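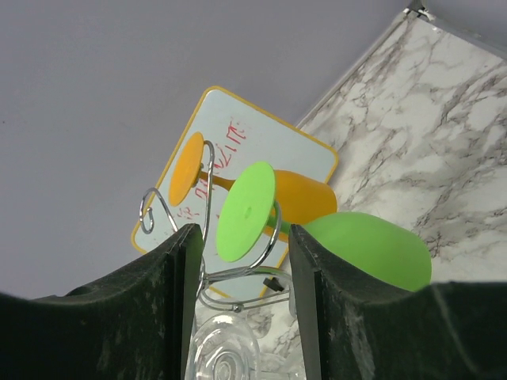 Wine glass rack in chrome, gripper fingers in front.

sarnside-charging-log

By Marilou Belmonte
August 28, 2022

Hi! Welcome to the charging log, a pile of home and curbside charging sessions from electric cars in Sarnside, cleaned up enough that you can load it without swearing. I started it for my own car because the app that came with my Grusirer wall charger only shows you the current month, and then a couple of neighbors wanted in, and now it has a README. So it goes.

There are 347 sessions in this release, from four cars. Two of them are the same model (the Ultanus hatchback, short range version), which makes for a pretty fun comparison if you look at how differently two people can treat the same battery.

What's in the folder

sessions.csv is the one you want. Each row is one plug-in, from the moment the cable went in to the moment it came out, even if the car finished charging hours before that.

cars.csv has one row per car: a car ID, the model year, the usable battery size from the owner's manual, and whether it sleeps in a garage or on the street.

notes.txt is my running diary of weird stuff. Please read it before you email me about the gap in January! It's in there.

Columns in sessions.csv

session_id: just a number, no meaning, don't sort by it
car_id: matches cars.csv
plug_in, plug_out: local time, 24-hour clock
kwh_wall: energy measured on the charger side
soc_start, soc_end: battery percentage on the dash, typed in by hand
outside_temp_f: from the car's own thermometer
place: home, curb, or other
comment: whatever the driver felt like typing
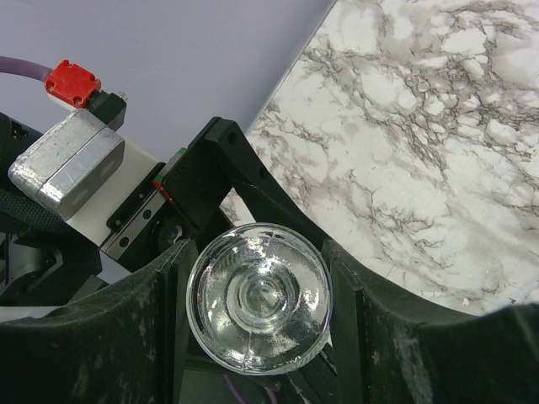

A word about kwh_wall, which is the column people ask me about the most. It's what came out of the charger, so it will always be a little more than what ended up in the battery. If you want to work out the loss, you can multiply the change in percentage by the battery size in cars.csv and compare, but go easy on short sessions. The dash only shows whole percentages, and a quick top-up can look wildly good or wildly terrible depending on how the rounding fell. I drop anything with a tiny change in charge before I make plots, and I'd suggest you do the same.

The temperatures are a bit of a mess too. A car that has been parked in the sun reads hot for a while after you get in (mine is awful for this), so the summer afternoon numbers run high. Garage cars read the garage. I left all of it alone and didn't try to patch in weather station data, but you could easily join that yourself on the timestamps.

How the numbers got here

For the wall chargers, I export from the charger's web page and run clean.py, which fixes the time zone and throws out duplicates. The export loves duplicates. If the Wi-Fi drops mid-session you get the whole thing again with a new ID, and for a long time I was counting my own car twice on stormy nights and wondering why I was so thirsty for power.

Curb sessions come off the receipts. Hnat Lysenko typed in nearly all of those from a shoebox, and I owe him dinner. The curb posts by Benavides Park print the energy but not the start time, so for those rows plug_in is the driver's best guess, and start_guess is set to yes. There are 17 of them.
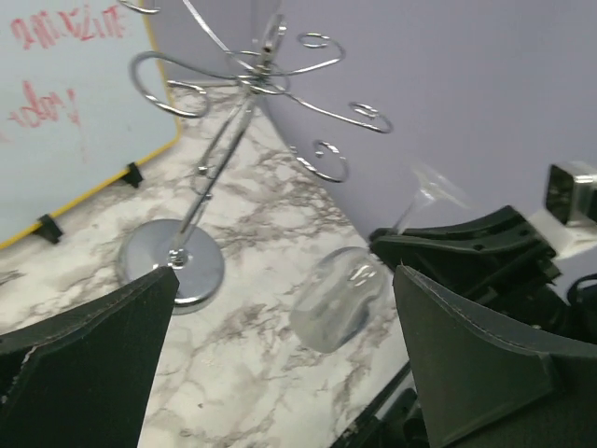

Percentages are typed by hand on a shared form. People forget! When somebody forgot, the cell is blank, and I would much rather have a blank than a made-up value, so please don't send me a pull request that fills them in with averages. I've had one already. It was very nicely written and I still said no.

Privacy stuff

Everybody in here agreed to be in here. I took out addresses and plate numbers and renamed the cars to letters, but it's a small town and there are only four of them, so anybody who lives here could work out who is who. The drivers know that and are fine with it. Please don't go combining this with other local data to figure out when a house is empty.

What it's good for

Teaching, mostly. It's small, it opens in a spreadsheet, and it has real dirt in it. Hui-mei Lui used the first version to practice joins and found a bug in my time zone code while she was at it (fixed now, thank you!). I use it to argue with my brother-in-law about whether cold mornings really cost me that much.

It's not good for saying anything about EV owners in general, or about battery aging. There just aren't enough cars or enough time, and we all drive short distances on flat roads.

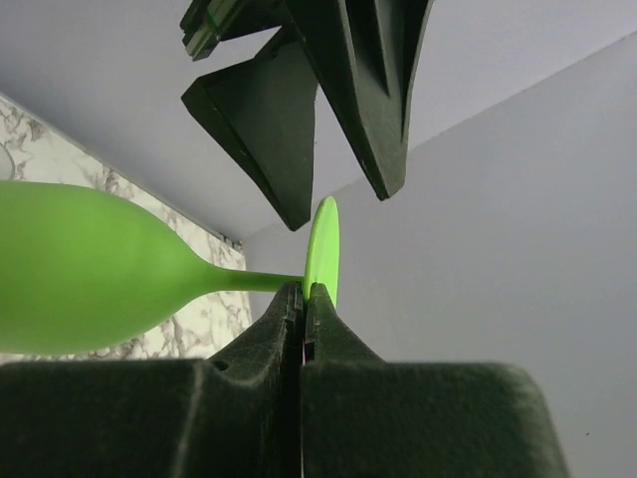 Green wine glass on its side, held at the gripper's fingertips.

Known problems

- Car C switched chargers partway through, and the new one rounds energy to whole units. The old rows have decimals. Both are in the same column, sorry.
- The clock change in the fall gives one session a negative length. I know which one. It's marked in notes.txt.
- Some comments are in Polish and some are mostly complaints about a certain parked van.

Using it

Go ahead and use it for whatever you like, with a link back. If you make a chart, send it to me! I keep the good ones on the wall by my desk.

To do

Add tire changes to cars.csv. Get Car B's owner to write down the percentage when she unplugs (Bronisława, I'm looking at you). Figure out what to do about sessions where the car was preheating while plugged in, which eat energy and don't move the battery at all.

Comments

Shahnaz Karunaratne: Loaded fine for me in a spreadsheet, but the comment column has commas in it and shifted everything over on a few rows. Putting quotes around it fixed the problem. Could you do that in the next one?

Marilou Belmonte: Ugh, yes, will do. Thanks for catching it!

Bronisława Lis: I write it down when I remember. The van is still there, by the way.

Hnat Lysenko: I found more receipts. They were in the glove box. Do you want them before or after dinner?

Contact: use the form on the project page | © 2022 Marilou Belmonte | Back to top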